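Choosing a perforated sheet for the air intake

The old intake cover on my dust extractor cabinet finally rusted through at the lower corners, so in May I replaced it with perforated aluminum. I had expected to spend an hour on this. Choosing the sheet took three evenings.

Perforated sheet is sold by hole size, pitch and thickness. Pitch is the distance between the centers of neighboring holes. From hole size and pitch you get the open area, and open area decides how much air gets through. For round holes in a staggered 60-degree pattern, the formula is 90.7 times the hole diameter squared, divided by the pitch squared. The answer is a percentage.

My first choice was a sheet from Kistus with 3 mm holes on a 5 mm pitch. That works out to just under 33 percent open. The old cover was a coarse woven screen, 66 percent open by my measurement, so the new one would have halved the free area of the same opening. The fan would still run, but the air speed through the holes would double and so would the whistle.
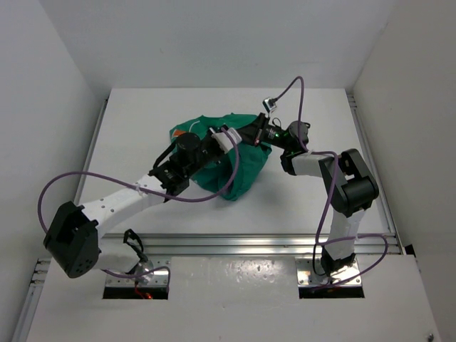 The second option was to keep the same pattern and make the opening larger. The cabinet side is 400 mm wide inside the folds, and the old opening used only part of that. I cut it out to leave an 80 mm margin at the top and a narrower one at the bottom, where the panel is already stiffened by a fold. This got back most of the lost area without touching the fan.

Thickness matters less for airflow than I had assumed, at least at these speeds. It matters a lot for flatness. Thin perforated sheet often arrives with a slight bow from the punching, and the supplier will level it only if you ask. Renato Herrera, who used to buy this material for Henríquez, told me to ask for solid margins on all four edges as well. A sheet cut straight through the hole pattern has a ragged edge that is hard to clamp and worse to handle.

I ordered from Irnerside in the end. Nondholm had a better price, but only in full sheets.

Mounting notes, for my own use later: punched side facing in, burr side out of reach. Stainless screws with nylon washers, as the cabinet is plain steel. Holes in the margin drilled one size over. The foam strip goes on the cabinet and stays there when the cover comes off for cleaning.

I still have to measure the pressure drop with the filter fitted.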